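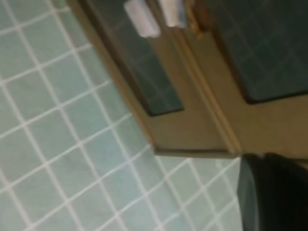 Suelo de baldosas y bajo de un armario, desde la cámara de la muñeca.

Llevo desde julio con la misma pregunta: cuánto aporta la cámara de muñeca a una política entrenada por imitación cuando el robot trabaja cerca del suelo, y qué hacer con los fotogramas en los que casi no hay nada útil. Ya tengo resultados suficientes para escribirlos, aunque falte alguna comprobación.

El montaje es el de siempre. Un brazo Clillier con pinza de dos dedos, una cámara fija en la base y otra pequeña en la muñeca. Los datos los grabo por teleoperación con Rendent, que guarda las dos vistas, las posiciones articulares y la apertura de la pinza en el mismo archivo. La tarea es abrir la puerta de un armario bajo tirando de ella y dejarla abierta. Grabé 100 demostraciones, todas en la misma cocina, cambiando la postura inicial del brazo en cada una.

La primera política, entrenada con todo tal cual, llegaba bien hasta el armario y luego dudaba. Se quedaba a unos centímetros de la puerta, giraba la muñeca, retrocedía y volvía a intentarlo. Al repasar las grabaciones vi un patrón bastante claro. Durante la aproximación la muñeca va muy inclinada, el suelo ocupa una buena parte de la imagen y la puerta entra por una esquina, muchas veces movida. La red recibe esos fotogramas con el mismo peso que los del agarre.

Las baldosas son un problema añadido. Una cuadrícula regular se parece a sí misma en cualquier posición, así que desplazarse una baldosa entera da casi la misma imagen. Los paneles verdes del armario tampoco ayudan tanto como yo esperaba, porque en ellos se aprecia una trama clara que recuerda a las baldosas. No sé si es reflejo o dibujo del propio panel. Para el codificador visual da lo mismo: hay líneas cruzadas en los dos sitios y los mapas de activación se reparten entre ambos.

Probé tres cosas.

La primera fue filtrar. Calculé la nitidez de cada fotograma de muñeca con la varianza del laplaciano y quité los peores. Fue un error hacerlo sobre el fotograma completo. Las juntas blancas tienen mucho contraste y suben la puntuación aunque la zona de la puerta esté borrosa. Se colaban justo las imágenes que quería eliminar. Además, al quitar fotogramas sueltos se rompe la continuidad de las acciones, y la política resultante se movía a tirones.

La segunda fue enmascarar el suelo. Usé un segmentador ya entrenado y puse a gris todo lo que clasificaba como pavimento. En la aproximación mejoró algo. En el agarre empeoró, y tardé varios días en entender el motivo: el segmentador se comía a ratos el zócalo, y el borde entre el zócalo y las baldosas es la mejor referencia que tiene la muñeca para saber cómo está inclinada respecto al armario. Al taparlo le quitaba la única línea larga y fiable. Si alguien está pensando en enmascarar fondos en tareas parecidas, que mire primero qué bordes desaparecen.

La tercera es la que me he quedado. No quito ni tapo nada. Añado una cabeza pequeña que predice un peso entre cero y uno para la vista de muñeca, y ese peso multiplica sus características antes de juntarlas con las de la cámara fija. Se entrena a la vez que el resto. Como señal auxiliar uso el error de reconstrucción de la acción cuando la política ve solo la muñeca: si con esa vista sola la acción sale mal, el peso debe bajar. Son pocas líneas de código y el tiempo de entrenamiento apenas cambia.

Para evaluar hice 60 intentos por variante, con las mismas posturas iniciales para todas y sin mover el armario. Cuento como fallo cualquier intento en el que la puerta no queda abierta o en el que tengo que pulsar la parada. La política original falló 14 veces. La versión con pesos falló 10. La mejora existe, pero es pequeña, y con esta cantidad de intentos no me atrevo a decir mucho más. Las otras dos variantes no las evalué completas porque en las pruebas previas ya se comportaban peor que la original en el tramo final.

Me parece más interesante lo que hace el peso a lo largo de un episodio. Empieza bajo mientras el brazo se acerca, con la imagen inclinada y llena de suelo. Sube cuando el borde inferior del armario aparece entero y se mantiene alto durante el agarre. También baja un poco cuando la propia pinza tapa una esquina grande de la imagen, algo que no le pedí de forma explícita. En los fallos que quedan, el peso sube demasiado pronto: la política se fía de la muñeca cuando todavía ve la puerta a medias y cierra la pinza antes de tiempo.

Comparé también con Gazi, que resuelve esto de otra manera, con atención cruzada entre vistas. No conseguí que entrenara de forma estable con tan pocas demostraciones, así que no doy cifras. Puede que el problema sea mío y de cómo escalé la tasa de aprendizaje. En Lotberg tienen un conjunto de datos de cocinas bastante más variado y quiero repetir allí la comparación antes de sacar conclusiones.

Algunas notas prácticas por si alguien quiere reproducirlo:

Bajar el tiempo de exposición de la cámara de muñeca reduce el emborronado más que cualquier filtro posterior. Hay que fijarlo a mano, porque en automático lo vuelve a subir al apuntar a los paneles oscuros.

Las rotaciones como aumento de datos en la vista de muñeca me dieron malos resultados. La inclinación de la imagen contiene información sobre la postura de la pinza y rotarla sin tocar las acciones la estropea.

Conviene revisar a mano los primeros segundos de cada demostración. En varias de las mías el brazo estaba quieto mirando al suelo mientras yo me colocaba en los mandos, y la política había aprendido a esperar.

Lo siguiente es cambiar de suelo. Tengo acceso a una cocina con pavimento liso, sin juntas, y quiero ver si el peso se comporta igual o si ha aprendido a detectar cuadrículas y poco más. Empiezo a grabar el viernes. El código de la cabeza de pesos lo subiré cuando limpie las rutas, que ahora mismo apuntan todas a mi disco.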